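4.2 Fitting the under-desk cable tray

The Gullerell tray fits any desk top in the Clerach series. Allow around 55 minutes for the whole job. You will need a Phillips screwdriver and a pencil.

CAUTION: Unplug every device before you start. Do not drill right through the top.

1. Clear the desk and turn it upside down on a blanket.
2. Hold the tray against the underside, open side facing the rear edge. Keep it clear of the cable hole.
3. Mark the screw positions. The outer marks must be 289 mm apart.
4. Drill shallow pilot holes, then fasten the tray with the short screws from bag 2. Tighten by hand.
5. Turn the desk upright. This takes two people.
6. Lay the power strip in the tray with its switch facing you.
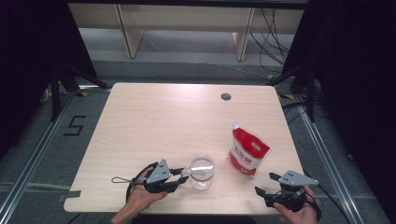
Fig. 9. Table top with cable hole near the far edge.

7. Feed the plugs down through the hole one at a time, largest first.
8. Push the Sosa cover ring into the hole until it sits flush. Turn the ring so that the slot faces the wall.
9. Gather the spare cable in loose loops and secure it with the straps.

NOTE: Leave enough slack for the desk to be pulled out for cleaning. If you have a Pratent height-adjustable base, raise it fully before you measure the slack.

CAUTION: Keep liquids away from the power strip and the cable hole. If anything is spilled, switch off at the wall before wiping up.

Replacement straps and screws: see section 7.

Section revised 18/07/2018, J. Lucero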